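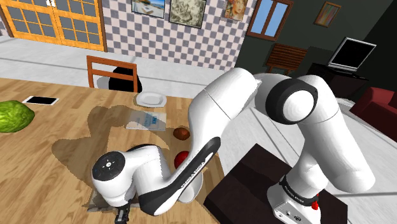
Robotic arm and wooden table

Gekura Statement Recording Case
Portable equipment for taking and preserving witness statements

Supplied by Shirazi Documentation Equipment, Sanport

Overview

The Gekura Statement Recording Case is a self-contained audio recording set for organizations that take statements from witnesses, detainees, and people who report abuse by public officials. It is used by legal aid offices, detention monitors, ombudsman staff, and inquiry secretariats. The case holds everything required to record an interview, seal the recording, and hand a copy to the person who gave it.

The equipment does not connect to any network. It has no wireless radio, no location receiver, and no account to register. Recordings remain on the two storage cards in the unit until an authorized member of staff removes them.

Intended use

The case is intended for voluntary interviews conducted with the informed consent of the person speaking. It is not sold for covert recording. The unit shows a steady red light on both sides whenever the microphones are live, and this light cannot be switched off or dimmed in the settings. Purchasing bodies are asked to confirm in writing that they have a consent procedure in place before the first order is shipped.

Shirazi does not supply the case to police interrogation units or to prison administrations. Independent bodies that inspect police stations and prisons may purchase it in the ordinary way.

What is in the case

Recording unit with two card slots
Two table microphones with fabric-covered stands
One clip microphone, for use where a table is not available
Headphones for the interpreter or second interviewer
Four storage cards, blank and numbered
Tamper-evident card envelopes, pack of 50
Consent cards in large print, pack of 100
Power adapter and spare battery
Printed operating guide
Lockable carrying case with foam insert

Recording and sealing

Each interview is written to both cards at the same moment. When the interviewer presses Stop, the unit closes the file and calculates a check value, which appears on the display and is stored with the recording. The interviewer copies this value onto the card envelope, and both the interviewer and the person interviewed may sign across the flap.

Any later change to the recording will produce a different check value. Courts and tribunals have their own rules on the admission of recorded evidence, and customers should take legal advice on the rules that apply to them. The check value shows whether a file has been altered since it was closed. It does not establish who was speaking or the conditions under which they spoke, and these matters should be noted by the interviewer at the time.

Pauses are recorded as pauses. If an interview is interrupted for rest, prayer, medical attention, or a private conversation with counsel, the Pause key stops the microphones and places a time marker in the file. The unit will not join two separate interviews into one.

Protecting identity

Recordings are encrypted on the card. The key is held on a plastic token that the organization keeps apart from the case, and a lost or seized card cannot be played without it. Shirazi does not hold copies of customer keys and cannot recover a recording if all tokens are lost. Two tokens are supplied with every unit, and further tokens can be ordered with the case serial number.

File names are made up of the unit number and a running count. Names, case references, and places of detention are never part of the file name. Customers who need an index are advised to keep it on paper or on a separate machine, under the control of one responsible officer.

A voice-altered copy can be made on the unit itself for use in public hearings or published reports. The altered copy is a new file with its own check value — the original is left as it was.
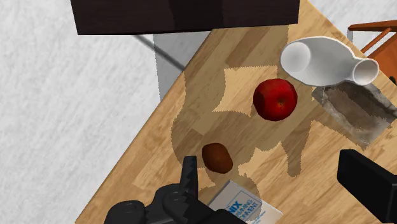
Light wooden tabletop and dark cabinet

Setting up for an interview

Place the recording unit where both parties can see the display. Set one table microphone in front of the person speaking and the other in front of the interviewer. If an interpreter is present, the second microphone should stand between the interviewer and the interpreter.

Ask the person to read the consent card, or read it aloud in a language they understand. Record the answer. If the person does not wish to be recorded, switch the unit off and close the lid before continuing with written notes.

Run the level test before the interview begins. The test takes 5 seconds and is not saved.

The battery supports 9 hours of continuous recording. The battery symbol flashes when one hour remains. A change of battery during a pause does not affect the open file.

Languages

Display messages are available in English, Spanish, French, Arabic, and Portuguese. Consent cards are supplied in the same languages, and a blank version may be requested for organizations that work in others. Customers who prepare their own translation are asked to have it checked by a second speaker before use. The wording of the card was revised in May, and customers holding earlier packs may exchange them without charge.

Care and storage

Keep the case dry and out of direct sunlight. The fabric covers on the microphone stands may be removed and washed by hand. Do not use solvent cleaners on the display.

Storage cards should be used once. When a statement has been copied to the organization's archive, the original card should stay in its signed envelope for as long as the organization's retention rules require. Cards that are no longer needed can be destroyed by the customer or returned to the Sanport office in the gray pouch, where they are shredded and a certificate is issued.

Training

A half-day course is offered to new customers at the Clercombe training rooms. It covers use of the unit, the consent procedure, envelope handling, and the making of altered copies. The course does not teach interviewing and is not a substitute for training in work with survivors of torture or sexual violence. Organizations that cannot send staff to Clercombe may ask for the course in written form.

Ordering

The case is sold to registered organizations and public bodies only. Orders should be placed on headed paper or through a public purchasing system and should state the delivery address, the display language, and the name of the office that will hold the tokens. Tokens are sent separately from the case and must be signed for.

Organizations with limited funds may apply for a loan unit. Loans are made for a single mission or inquiry, and the borrower is responsible for the cards used. Applications are read in the order received. Loan units are wiped and inspected on return, and no recording is opened by Shirazi staff.

Warranty and repair

The recording unit is covered for two years against faults in materials and manufacture. Remove both storage cards before sending a unit for repair — units received with cards inside will be returned unopened. The warranty does not cover water damage, lost tokens, or damage caused by search or seizure, although replacement cases are available at a reduced price where a customer can show that equipment was confiscated in the course of monitoring work.

Related items

Gekura card envelopes, pack of 50
Gekura consent cards, pack of 100
Replacement token, single
Spare battery
Clip microphone with extended cable
Desk reader for archive use

Inquiries about the Gekura range may be sent to the Shirazi sales office in Sanport. The office is closed on Sunday.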